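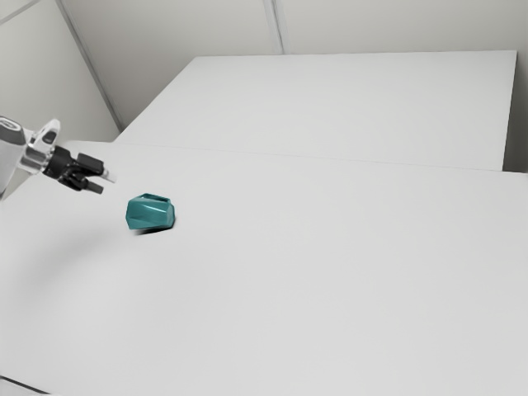 White tabletop, black gripper

Last Boat from Serkness

Gone ten and the ferry still not in. Rain sideways. Dureo had the ticket in his glove and the glove in his teeth, trying to do up his coat.

"You'll lose that," said the woman in the kiosk.

"I won't."

He did, nearly. Caught it against the railing with his knee. 72 pence change in his pocket, one sandwich, egg, and his mother's clock wrapped in a bath towel under his arm. It ticked through the towel. It had ticked all the way from Trekton on the bus and a man had moved seats.

His brother had rung at teatime. Come now, he'd said. Not come soon. Then the line went, or he'd put the phone down, you never knew with Rinaldi. Four years they hadn't spoken, not since the house was sold, not since the row over the clock, and then teh phone going in the hall and that voice. Come now. Bring it.

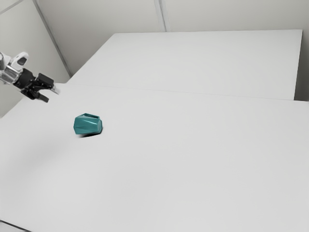

Hryhorii Yatsenko

Lights, finally. The boat came round the wall low and slow and bumped twice. Ropes. A lad in yellow shouting numbers at another lad in yellow.

"Foot passengers!"

Only him. He went up the ramp with his head down, shoes full of water, and sat by the heater that didn't work. Cabin 712 said the ticket. There weren't any cabins. There were benches and a tea machine with a bag over it.

He unwrapped the clock to see if it had got wet. Ugly thing. Brass feet, a crack accross the six. The dealer had offered him 1,900 for it last December and he'd said yes, shaken hands, gone home, not slept, and rung in the morning to say no. Never told anyone that.

The engine took hold. Serkness went backwards, kiosk first, then the chapel, then the streetlamp on the hill where they used to race. Rinaldi always won. Rinaldi had the legs.

He ate half the sandwich. Kept half.

When the far side showed there was somebody on the quay, no hat, no umbrella, leaning on a stick. Thin. He'd not said he was thin.

Dureo stood up too early, like you do, and had to hold the rail. He lifted the towel over his head so it could be seen. The man on the quay put one hand up and left it there.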